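Clamum perception and planning sync, February notes
Taken by me (Yaneth), so blame me for the spelling. Also in: Tshepo, Bongani, Kha Thái. Algirdas sent comments by chat. 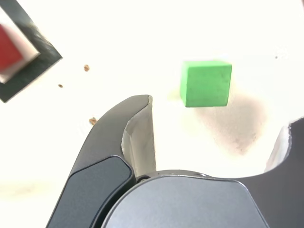 We started with the segmenter, and it ate most of the hour! Tshepo has retrained it on 2,803 wrist frames and the masks are much tighter on plain blocks. What still bugs me is bright tabletops. With a green cube on a white surface that's blown out like this one, the brownish-gray smudge just below and right of the cube is exactly the kind of thing that gets pulled into the mask, and then the grasp center drifts toward it. Bongani wants to lock exposure before we touch the model again. Kha thinks crumbs should get their own "ignore" class - I'm for it, Tshepo less so (more labeling, fair enough).

Planner: Bongani merged the new approach-angle check into Ginis. It adds 19 ms per plan and we can all live with that. Algirdas asked for a flag to turn it off during replay. Agreed.

Tooling: the Pillay log viewer still chokes past 1,000 frames. Kha has a fix half done, needs a reviewer, and I said yes before thinking about my week.

To do
Bongani - exposure lock, then rerun the 3 worst logs
Tshepo - write up the ignore class idea with a labeling estimate
Kha - viewer fix up for review
Algirdas - replay flag
Me - review Kha's branch, book the room for next time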